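Hotplate Stirrers and Heating Blocks: Questions from Bench Users
Kendlow Teaching Laboratories, Room 14
Maintained by Mechthild Wyss. Last revised in July.

Do I need to book a stirrer?
For anything under 2 hours, no. Longer runs go on the sheet by the door with your name, the solvent and a phone number. Overnight heating needs a signature from Hannelore Camenzind.

Which block fits my flask?
Blocks are stored by flask size on the shelf under the balance bench. The flask should sit down in the recess without rocking. Do not pack a loose fit with foil. If the size you need is out, use a sand bath.

Can I put a block on while the plate is hot?
No. Let the plate cool, wipe the top, then seat the block. Grit under a block leaves a gap and the flask will lag well behind the setpoint.

Where does the temperature probe go?
In the small hole in the side of the block for block control, or in the flask for solution control. Push it fully home in either case. A probe lying on the bench reads room temperature, and the plate will keep heating.

What is the difference between the set temperature and the safe temperature?
The set temperature is the target. The safe temperature is the limit at which heating is cut. Check it before every run — the last user may have left it somewhere unsuitable for your solvent.

What should the display read when I have finished?
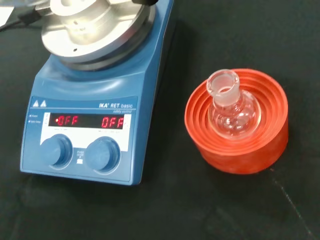

Both readouts should say OFF, one for heating and one for stirring. Turning a setpoint down to a low value does not count as switching off. Leave the block in place until it has cooled, then return it to its shelf.

The stir bar keeps jumping. What now?
Reduce the speed until the bar catches, then raise it slowly. If it still jumps, try a shorter bar or center the flask. Thick slurries should go to the overhead stirrer.

How do I clean up a spill?
Switch off, unplug, wait until cool. Damp cloth for the housing, no acetone on the front panel. Anything that has run under the block or into the housing gets reported on extension 439, and the unit stays off until it has been checked.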